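How to add a sorting arm to a packing bench without losing your people

Quick notes from the Nevard rollout, written between shifts. Evander Guthrie asked for them so blame him for the rush.

Step 1. Talk to the crew first. Before the layout, before the quote. At Stison they heard about the arm from the delivery driver. Bad start.

Step 2. Write down who does what now. Picking up, turning, setting down, checking. Mark the boring parts. Those go to the arm. 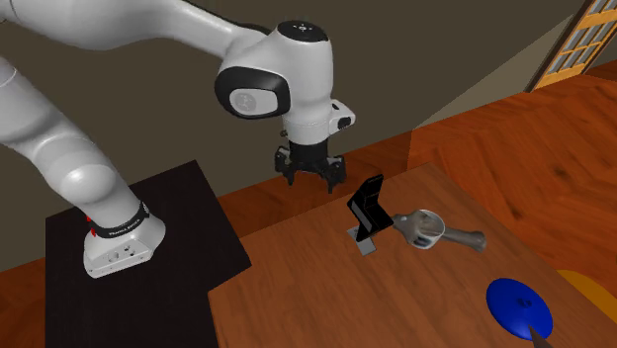

Step 3. Pick one task and keep it for 60 days. We had 200 item types on the list and wanted all of them. Dont. Start with 20, things people already handle without thinking.

Step 4. Change the job sheets. Packers become checkers, and checking is tiring in a diffrent way. Swap people out every 70 minutes, pay the new rate from day one.

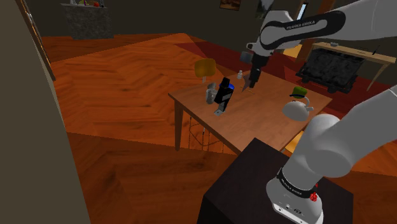
Step 5. Let the crew choose the test items. They know what gets dropped. Mix the shapes, tall next to short. A bottle with a cap, a mug, a teapot with a lid on the same table will teach you more than a row of matching boxes. Write down every miss, and who spotted it.

Step 6. Show everyone the stop button. Night shift too.

More on shift pay once Shearer sends theirs over.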